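2020-11-08 - drift log, quartz movements

Batch 3 from Wotetti came in Friday, 83 pieces. Lerato Dlamini ran them against the Hallard reference at room temperature. Most gain a little overnight.

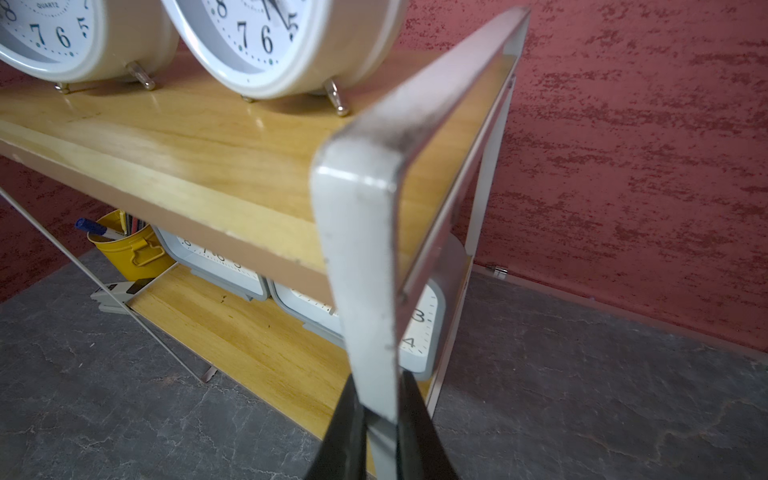 Piece 223 stopped twice - swapped the cell, no change, set aside for Keith. Battery contacts look fine under the loupe. Need to repeat the cold run before February and ask Seul-gi Min for the old trimmer values, page 2632 in her binder.

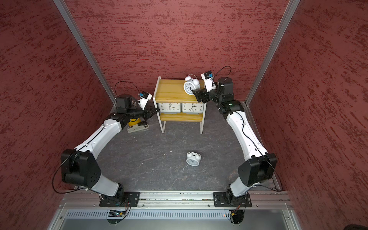 White twin-bell clock on the two-tier shelf, right side of the top board.

Still to do: alarm current draw.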